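## 4. Setting up your table for the first shift

If you've come straight from Section 3, your Standumo unit is bolted down, the power test has passed, and you're probably wondering when the useful part begins. It begins now, and it begins with a table. Most of the calls we get in the first month have very little to do with the machine and a great deal to do with where people put their things, so please take this section slowly, even if you've set up one of these before.

You'll want the person who normally works at this table to be there with you. We don't mean the supervisor, or the person who signed for the delivery (although they're welcome too!). We mean whoever has been portioning, sorting or packing at that spot, day after day, and who knows that the afternoon light bothers them and that the good scoop lives on the left. They'll be sharing the table from here on, and it ought to be laid out around their habits as much as the machine's.

### 4.1 Clear and mark the work area

1. Press the pause button on the control box and wait for the light to turn amber.
2. Take everything off the table, including mats and paper liners.
3. Wipe the surface with a barely damp cloth and let it dry fully. Crumbs and flour are easy to miss on pale wood, so run your palm over it afterward.
4. Look for any cable holes in the tabletop. Mark a border 50 mm out from the edge of each one with the removable tape from the accessory bag.
5. Mark a second line the same distance in from the table's outer edges. Follow the curve at rounded corners — a square mark there gives the machine more table than it really has.

**Note:** Anything small that's set down inside the tape around a cable hole may end up on the floor. This goes for people's things as well. Rosaire Boychuk, who ran our trial line at Wosside, lost a good pen that way before the tape went down.

### 4.2 Place the bowls

Bowls come next, and you'll want to agree on a home position for each one and then stick to it. The Standumo can cope with a bowl that has drifted a little, but your coworker reaching across without looking can't always, and it's their elbow we're thinking of.
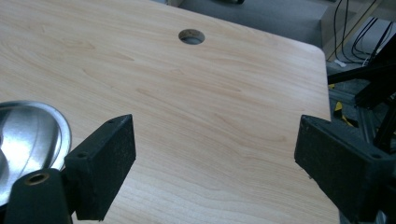
6. Set the first bowl on the side your coworker reaches with their weaker hand. This leaves their stronger hand free for checking and finishing.
7. Leave the middle of the table bare. Finished portions pass through here, and so do hands.
8. Open the fingers all the way from the control box (**Tools > Fingers > Open**) and check that there's clear table between them.
9. With the unit still paused, slide the fingers by hand toward the bowl until they're close to the rim. They shouldn't touch it.
10. Press **Save position**. The box will beep twice.

Repeat steps 6 to 10 for each extra bowl. We suggest no more than 2 in the first few weeks, while everyone is getting used to the new arrangement.

**Caution:** Polished metal bowls can throw bright reflections. If the control box shows "Rim not found," turn down any lamp directly above the table, or move the bowl a little and save its position again. Please don't cover the rim with tape, as it can come loose in the food.

### 4.3 Check the fingers

11. Look over both fingers for dust and wipe them with a dry cloth. Don't use spray cleaner near the screw holes.
12. Check that each finger is snug on its mount. If one wobbles, tighten it with the short key, stopping as soon as you feel firm resistance.
13. Press **Resume** and let the unit run one slow cycle with nothing in the bowls. Keep your hands off the table until it finishes.

### 4.4 Talk it through with the team

Before the first real shift, please set aside a little time to go over who does what. The machine takes over the scooping and the carrying, which tend to be the parts that make shoulders ache. Checking, finishing, and deciding when a batch isn't good enough all stay with the person at the table, and they can pause the unit whenever they like without asking anyone.

Expect the rhythm to feel odd for a while. At the Joklow kitchen, Lalit Sandhu found that his crew kept waiting politely for the machine, as though it were a slow colleague at the coffee pot, and the talk that used to go on over the bowls had dried up. They moved two stools closer together and set the speed down a notch, and both have stayed that way.

If your site pays by the piece, settle how shared work will be counted before you switch on. Write the answer on the card inside the control box door, where the evening crew can find it too.

Continue to Section 5 for daily cleaning.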